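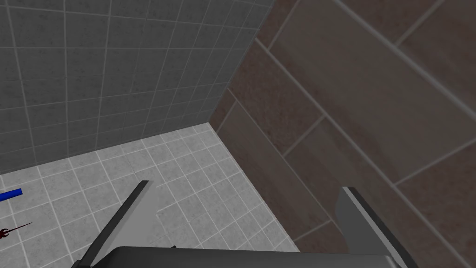

A Visit to the Robots at Lurnia

On Friday our class of young readers was invited to the open day at Lurnia. Azadeh Rashti teaches robots there, and she showed us how a robot learns to work in a house.

First it learns inside a computer

The rooms on the big screen are not real rooms. A computer draws them. This is called a simulation. If the robot drops a cup in a simulation, no cup is broken, and it can try again right away. Azadeh's robot is named Botach, and it has practiced 3,000 times in such rooms.

What is a gripper?

A gripper is the hand of a robot. You have five fingers, but many grippers have only two. They open, go to both sides of a thing, and then close. Try it with your thumb and one finger – can you pick up a pencil? Now try a coin. It is harder!

Two arms are better for some jobs

With two arms a robot can hold a box and open it in the same time. But it must also take care that the arms do not hit each other. On the screen we saw both arms reaching to a brown cabinet, with a small book and a dark blue vase on top. 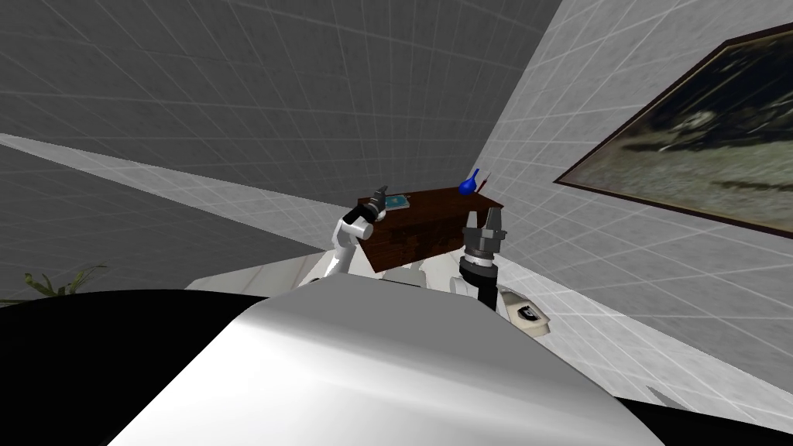
Questions from the children

Does the robot get tired? No, but its program can have mistakes, and then people must repair it.

Can it see? It uses cameras, and the computer looks for shapes and colors in the pictures.

Does it know what a vase is? Only if it was taught. Azadeh's team has a list of 82 things for the robot to learn, and the vase is one of them.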